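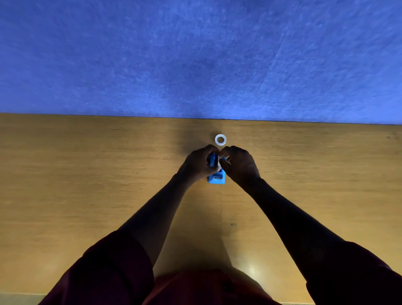
*Hand work on a small blue part at the Jometti open day, with a white ring still on the table.*

Jometti opened its Priltmont plant to visitors on Oct 6, 2024, and I went mainly to see the Riltine cell, the robot line that was supposed to take over small-part assembly in April. It was stopped when we got there. It was still stopped when we left.

Our guide, Danica Holub, was more open about it than the brochure. The arm had been pressing rings in crooked, and the force sensor that should have caught this passed them all. A batch of 229 went out to Negri before anyone at either end noticed. Negri sent back 100.

I asked what happened to the others. "We're following up," she said.

The safety side bothered me more. During one jam the gate was opened and the arm took 9 seconds to halt. Jometti calls this "a delayed stop." I'd call it a gate that doesn't work. There was no injury, and the supplier has replaced a relay, but I couldn't get a straight answer on whether the stop has been tested since.

For now the parts are put together by hand. The sign by the cell says it will be back in 24 days. The date under it had been changed once already, in pen.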